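3.2 Seating and soft items

Rooms were logged as found, no tidying beforehand. Lukoševičius and Claeys did the walk-throughs in September, 50 rooms in all, and every loose textile got one line in the sheet (2,782 lines after cleaning). Chairs turned out to be the main problem.

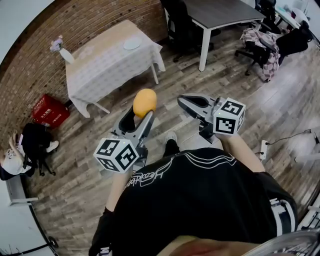 Figure 2. Shared room, chairs and table with patterned cloth.

Textiles on chairs were coded by where they lay, not by what they were for. Coders disagreed alot on this at first. A pillow on a seat is "seat", a blanket or jacket draped over a chair is "drape", as with the pink and white checked one in Fig. 2. Tablecloths coded seperately, patterned or plain. Cushions not on a chair went under "other", see Avotiņš for the older scheme.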